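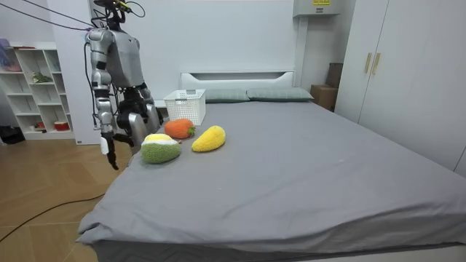 Fig. 1. Robot standing beside a large bed.

Nail Trimming Without Tears: Final Project Report
Companion Animal Care, Coste College
Milagros Leiva and Leandro Yáñez
Supervisor: Ghislain Melnyk

1. Why we did it

Our proposal promised to "transform attitudes to nail care in the domestic dog". Our supervisor crossed this out and wrote "try to trim a nail". We have kept to the second version.

Long nails push the toes up and make walking on hard floors slippery and sore. Most owners know this and put the job off anyway, usually after one bad evening with the clippers, a yelp and a spot of blood on the carpet. We wanted to see whether a dog that already hates the clippers can be talked round at home with nothing cleverer than cheese.

2. The dogs

Four dogs took part. Penlow is an elderly greyhound who faints, or pretends to, when his feet are touched. Zinard is a terrier and objects on principle. Siser and her brother Biscuit are spaniels belonging to Maximiliano Herrera, who asked us to record that they are very well behaved. We have recorded it.

3. Method

Each dog had a short session every evening for three weeks. In the first week the clippers simply lay on the floor and cheese appeared whenever the dog looked at them. In the second we held a paw, touched a nail with the closed clippers and paid up at once. Only in the third did we cut anything, and then just the tip, stopping well short of the quick. If a dog pulled away we let go. This was the hardest rule to follow — Leandro has a competitive streak, and so does Zinard.

4. Results

Two of the dogs, Penlow and Siser, had all their nails done by the end. Penlow slept through most of his. Biscuit allowed his front feet and sat on the back ones. Zinard learned to fetch the clippers, drop them by the fridge and wait, and has not had a nail trimmed to this day.

5. What went wrong

We kept poor notes in the first week and had to fill gaps from memory. The cheese was not weighed, and Penlow's owner, Facundo Mansilla, has raised the matter of his waistline. We also had no dogs trimmed in the ordinary way to compare ours with, so we can't say the cheese did it. They may just have got bored of us.

6. Further work

We would like to try a scratch board with Zinard in November, if he is free. Low-fat cheese has been ordered.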